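Tandwood : jeu de données de matchs de football universitaire

Fiche de données, version 4

Tandwood rassemble des feuilles de match, des compositions d'équipe et des séquences d'événements issues de rencontres de football universitaire féminin et masculin. Le jeu est maintenu par Freya Ackroyd. La conversion des feuilles de match et les scripts de contrôle sont de Mervyn Dawber.
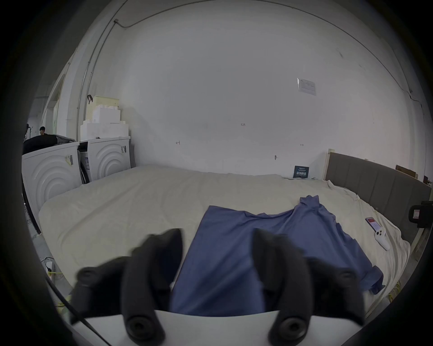
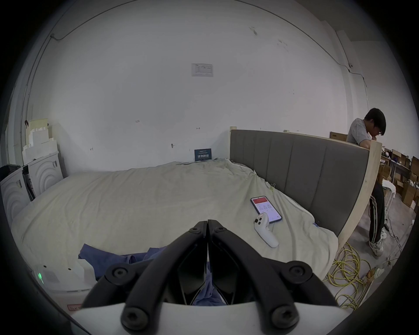

Contenu

Le jeu comprend 221 matchs, répartis en deux compétitions : saison régulière et tournoi de fin de saison. Les matchs amicaux et les rencontres de présaison sont exclus, y compris lorsqu'une feuille officielle existe.

Chaque match correspond à un dossier portant l'identifiant de la rencontre. Le dossier contient :

match.json : métadonnées de la rencontre (équipes, compétition, surface, score à la mi-temps, score final)
effectifs.csv : une ligne par joueuse ou joueur inscrit sur la feuille
evenements.csv : une ligne par événement, triée par minute puis par ordre de saisie
notes.txt : remarques de saisie, fichier facultatif

L'encodage est UTF-8 sans BOM. Le séparateur des fichiers CSV est le point-virgule. Les champs vides sont laissés vides ; la chaîne « NA » n'est pas utilisée.

Champs de evenements.csv

id_match : identifiant de la rencontre, identique au nom du dossier
minute : entier, temps de jeu écoulé depuis le coup d'envoi
periode : 1 ou 2 pour le temps réglementaire, 3 ou 4 pour les prolongations
equipe : D (domicile) ou E (extérieur)
type : but, tir, tir_cadre, corner, faute, hors_jeu, carton_jaune, carton_rouge, remplacement, arret
id_joueur : clé vers effectifs.csv
id_joueur_2 : passeur décisif pour un but, entrant pour un remplacement, vide dans les autres cas
source : F (feuille de match) ou V (relevé vidéo)

Un but contre son camp est enregistré avec le type « but », l'équipe bénéficiaire dans le champ equipe et un id_joueur appartenant à l'équipe adverse. Tout calcul de classement des buteurs doit filtrer ces lignes. La fonction buts_valides() du module trodora le fait par défaut.

Provenance

Les événements de source F ont été extraits des feuilles de match avec Trodora, l'outil de conversion du projet. Les événements de source V proviennent d'un relevé manuel effectué dans Lightfoot par deux annotateurs travaillant séparément. Un écart de plus de 2 minutes entre les deux relevés entraîne une relecture ; en dessous de ce seuil, la minute la plus basse est retenue.

Les corners et les tirs non cadrés ne figurent pas sur toutes les feuilles. Pour les matchs sans relevé vidéo, ces types sont absents et non nuls. Le champ couverture de match.json vaut alors « partielle ».

Contrôles

Le script prevent.py (contrôle Prevent) s'exécute avant chaque publication. Il vérifie que :

le nombre de lignes « but » est égal au score final
tout id_joueur existe dans effectifs.csv
un joueur remplacé n'apparaît plus dans les événements suivants, sauf retour en jeu autorisé par le règlement
la période est cohérente avec la minute

Commande :

python prevent.py --racine donnees/ --strict

Sans l'option --strict, les erreurs de période sont signalées sans interrompre l'exécution. Le code de retour 4 indique un score incohérent.

Limites connues

Les temps additionnels ne sont pas distingués. Le chronomètre étant décompté dans une partie des compétitions, les minutes ont été converties en temps écoulé, avec une perte de précision possible d'une minute.

Les passes décisives multiples, admises sur certaines feuilles, sont réduites à la première mentionnée. L'information complète est conservée dans notes.txt lorsqu'il existe.

Dans 8 matchs, l'affluence est manquante. Elle ne doit pas être remplacée par zéro dans le calcul des moyennes à domicile.

Les numéros de maillot changent parfois en cours de saison. La clé de jointure est id_joueur, jamais le numéro.

Découpage

Les fichiers train.txt et test.txt listent les identifiants de match. Le découpage est fait par équipe à domicile : aucune équipe hôte de la partie test n'est hôte dans la partie train. Environ un cinquième des rencontres se trouve dans test.txt.

Modifications depuis la version 3

Ajout du champ source.
Correction de l'attribution des cartons en prolongation.
Suppression des doublons de remplacement à la mi-temps.
Renommage de gardien_arret en arret.

Signalement d'erreurs

Ouvrir un ticket avec l'identifiant du match, la ligne concernée et la valeur attendue. Les corrections portant sur le score doivent être accompagnées de la feuille de match. Les tickets reçus après le gel de juin sont traités dans la version suivante.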